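Uvetgate Glove Amnesty Returns in August, Hoping for Pairs

UVETGATE — The Uvetgate Lost Property Office will hold its second Glove Amnesty this August, a month chosen on the grounds that people are unlikely to be wearing any.

The office took in 933 single gloves over the past winter. Of these, 43 have gone home with their owners. The rest are in storage at the Zandport ferry terminal, where they occupy a room the harbor staff would like back.

"We had expected people to come looking for them," said Bartosz Śliwiński, who manages the office. "A person will cross town for an umbrella. For a glove they will buy two more gloves."

Residents who still own the other half of a pair are invited to bring it in and compare. Those who have given up hope may hand in the survivor, and staff will try to find it a partner of similar color and size. Left-handed gloves are in particular demand. Beige is well represented.
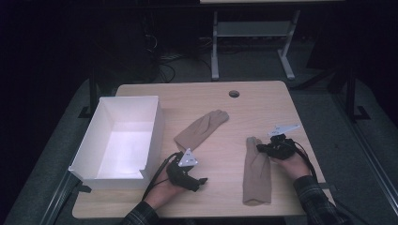 How the amnesty works

Doors open at 9 a.m. at the Nemetti Street counter and close at 4 p.m., with a break for lunch that the office describes as non-negotiable. Visitors should bring the glove in question, or a reasonable description of it. "Black, warm" was the most common description last year and will no longer be accepted alone.

There is no charge for reclaiming a glove. Mismatched pairs will be sold for 50 cents, and the money will go toward the winter coat fund. Last year's sale moved 241 pairs, including one that was later returned to the office as lost property.

Mittens will be handled at a separate table. Cyprian Sikora, the office's senior clerk, asked for this arrangement after what he called "a long morning" at the first amnesty.

"Mitten people have strong feelings about thumbs," Sikora said. "I would rather they had them over there."
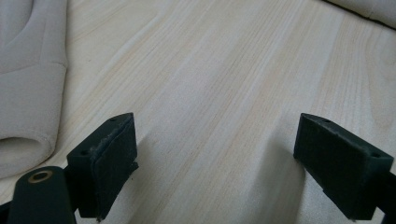 Getting there

The Nemetti Street counter is a short walk from the Zandport terminal, next to the Jiang bakery. Parking is limited — the bus is easier. Passengers are asked to check their seats before getting off.

Anything left unclaimed at the end of the month will be offered to schools and theater groups, which have so far asked mainly for hats.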